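The Number Everyone Liked

In August we had a success rate to show people, and people liked it. 616 good runs out of 784, two arms, tabletop tidying, small boxes of paper clips into a bin. It went onto a slide with the Dorkomham logo in the corner and I started getting messages from folks who had never once asked me how the thing worked.

I was suspicious of it from the start, mostly because of how the left arm sounded. There was a click at the wrist when it slowed down near the table. Rorkero, who sold us the grippers, said clicking was normal during break-in. They said the same thing in spring about a different noise, and that one ended with a stripped gear.

So I went back through the logs and the footage by hand, which took most of a week.
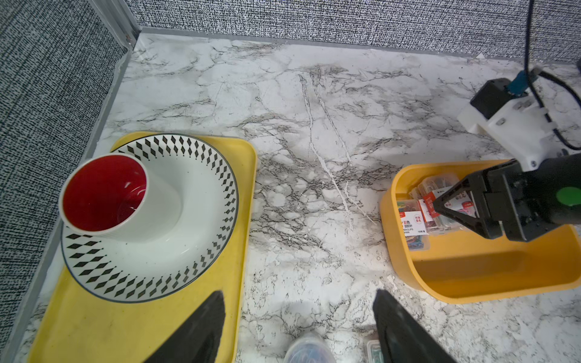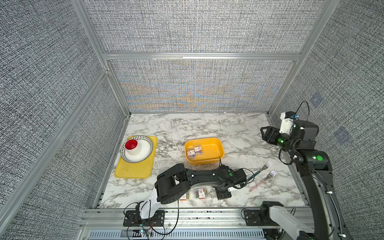 What I found was dull and kind of bad. The Pustska control software checks motor current to decide whether a finger has hit something it shouldn't. When the current goes over the limit, the arm is supposed to stop and stay stopped until a person clears it. On the left arm, the limit was tripping and then clearing itself after 12 milliseconds. The arm would push, let off, push again. That was my click.

Someone had turned on auto-clear during setup to get past a nagging false alarm, and the setting got saved into the default profile. Every run after that had no real collision stop on that side. The runs counted as good if the box ended up in the bin — no one had told the scoring script to look at faults at all.

I asked Pustska why a safety stop can be switched off from the same menu as the display colors. Their answer was that advanced users want flexibility. Maybe they do. I had my hand near that arm at least 5 times that month, moving boxes back between runs.

We've since borrowed the checklist from the Sfakianakis lab, where a fault on either arm voids the run. The click is still there, quieter. Rorkero wants the gripper shipped back before they'll say anything more, and I'm still arguing with them over who pays the freight.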